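第7章　債権の届出と調査

学習のねらい
本章では、倒産手続において債権者がどのように権利を主張し、その額と順位がどのように確定されるかを扱う。前章で見た管財人の選任と権限を前提とする。読み終えた時点で、届出から確定までの流れを自分で図にできること、届出のない債権の扱いを説明できること、別除権者の届出に特有の注意点を挙げられることを目標とする。手続の名称や期間は法域によって異なるが、日本の破産法の用語を基本とし、必要に応じて民事再生法との違いに触れる。

7.1　導入事例
木製玩具と学習用教材を製造販売するグリンダウ社は、主要な販売先であったヨンディア社の支払停止をきっかけに資金繰りに行き詰まり、10月に破産手続開始の決定を受けた。帳簿に記載された債権者は181名である。金融機関のほか、木材の仕入先、運送業者、退職した従業員、予約金を支払った保育施設などが含まれる。帳簿上の負債は合計392百万円であった。

最大の債権者はライナー銀行で、工場の土地建物に抵当権の設定を受けている。塗料を納入していたブリック商会は、開始決定の直前に納めた商品の代金45万円が未払いであると主張する。一方、グリンダウ社の帳簿には、同じ納品について返品処理をした旨の記載がある。さらに、品質管理の顧問であったグウェンリアン・グリフィスは、顧問料の残額と立替費用の支払いを求めているが、契約書は一通しか残っておらず、立替費用についての定めがない。

管財人は、これらの主張をすべて同じ方法で処理するわけにはいかない。帳簿に名前があるだけの者に、当然に配当を受ける資格が認められるわけでもない。配当の計算に入るためには、誰が、いくらの、どの順位の債権を有するかが決まっていなければならない。その作業が債権の届出、調査及び確定である。

7.2　なぜ届出を求めるのか
平時であれば、債権者は各自の判断で債務者に請求し、争いがあれば個別に訴えを起こす。請求の時期も方法も統一されていない。しかし手続が開始されると、個別の権利行使は原則として禁止される。破産債権は、破産手続によらなければ行使することができない。債権者はその代わりに、裁判所に債権を届け出て手続に参加する。

届出を求める理由は、第一に、限られた財産を公平に分配するには分母となる債権の総額を知る必要がある点にある。第二に、債務者の帳簿は必ずしも正確ではない。経営が悪化した会社では記帳が遅れ、領収書や納品書が散逸していることが多い。グリンダウ社でも、最後の二か月分の仕入帳は下書きのまま残されていた。債権者自身に主張と資料を出させるほうが、管財人が一から調べるより早く、費用も小さい。

もっとも、届出の負担は少額の債権者ほど重く感じられる。500円の返金を求めるために書式を整え、郵送料を負担する者は少ない。実務では、管財人が債権者一覧をもとに届出書の用紙を送付し、記入例を付けることが広く行われている。ただし、用紙の送付は届出の代わりにはならない。返送がなければ、その債権は届出のないものとして扱われる。 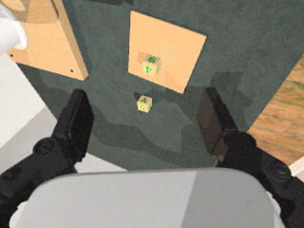

7.3　届出の内容
届出書には、債権の額及び原因、優先的破産債権であるときはその旨、劣後的破産債権又は約定劣後破産債権であるときはその旨などを記載する。債権の原因とは、その債権が他の債権と区別できる程度の発生事実をいう。売掛金であれば取引の期間と商品の種類、貸付金であれば貸付日と金額を記載すれば足りることが多い。

別除権を有する者は、これに加えて、別除権の目的である財産と、別除権の行使によって弁済を受けることができないと見込まれる債権の額を届け出る。この見込額を予定不足額という。ライナー銀行は抵当権を実行して弁済を受けることができるが、破産手続の中で配当に参加できるのは、原則として抵当権でまかなえない部分に限られる。予定不足額は届出の時点での見積りであり、配当を受けるには、所定の期間内に不足額が確定したことを証明しなければならない。この点を見落とした答案は多い。

額の定まらない債権や、期限の到来していない債権も届け出ることができる。期限付債権で開始時に期限が到来していないものは、開始の時に弁済期が到来したものとみなされる。金銭の支払いを目的としない債権については、開始時の評価額によって届け出る。グリンダウ社に教材の引渡しを求める保育施設があれば、その請求は金銭に評価し直されることになる。

7.4　届出の期間と遅れた届出
裁判所は、開始決定と同時に債権届出期間を定めるのが原則である。ただし、配当できる財産が見込めない場合には、期間を定めずに手続を始めることができる。財産が見つかった段階で改めて期間を定めればよく、債権者に無用な作業をさせずに済む。

期間を過ぎた届出がすべて排除されるわけではない。一般調査期日の終了又は一般調査期間の経過までにされた届出については、特別調査の対象となりうる。この場合の費用は、遅れて届け出た債権者が負担する。それより後の届出は、債権者の責めに帰することができない事由があり、その事由が消滅した後一か月以内にされたときに限って認められる。単なる失念や担当者の交代は、通常この事由に当たらない。

再生手続では事情が異なる。届出がなくても、再生債務者が債権の存在を知っているときは、自認債権として認否書に記載しなければならない。債務者自身が手続の主体として事業を続ける仕組みであり、知っている債務について口を閉ざしたまま失権の利益を受けることは許されない。破産手続にはこの制度がない。

7.5　調査の方法
調査には、書面による方法と期日における方法の二つがある。条文は書面による調査を先に置くが、破産事件の運用では期日による調査を採る裁判所が多い。いずれの場合も、管財人が届け出られた債権の額や順位について認めるか否かを明らかにし、届出をした他の破産債権者も異議を述べることができる。

管財人が認め、他の届出債権者からも異議がなければ、債権は確定する。確定した事項についての破産債権者表の記載は、破産債権者の全員に対して確定判決と同一の効力を有する。破産者も異議を述べることができるが、破産者の異議は債権の確定を妨げない。その意味は、手続終了後に破産債権者表を債務名義として強制執行ができるかという場面に現れる。

管財人が認めなかった場合、争いは査定の手続に移る。債権者は、一般調査期日又は一般調査期間の末日から一か月の不変期間内に、裁判所に破産債権査定申立てをする。すでに訴訟が係属している場合には、新たに査定を申し立てるのでなく、中断した訴訟の受継を申し立てる。ブリック商会の代金についても、訴訟が係属しているかどうかを最初に確認しておく必要がある。

7.6　本章の構成
第8章に進む前に、以下の順で各論を検討する。まず届出書の記載と証拠書類の関係を扱い、次に期日調査における管財人の認否を、グリンダウ社の債権者表の抜粋を使って確認する。続いて査定手続と異議の訴えの関係を整理し、最後に労働債権と租税債権の特則を見る。租税等の請求権は調査の方法が一般の債権と異なるため、独立した節を設けた。

予習課題
一　グウェンリアン・グリフィスの立替費用について、届出書の「債権の原因」の欄に記載すべき事項を書きなさい。
二　ブリック商会が帳簿の返品記載を争う場合に、提出が考えられる資料を挙げなさい。
三　ライナー銀行が予定不足額を届け出なかったとき、後にどのような不利益が生じうるかを、条文を引いて説明しなさい。

課題一と課題二の解答は水曜日の演習で使用するため、一枚にまとめて持参すること。課題三は第9章の配当の箇所で再び取り上げる。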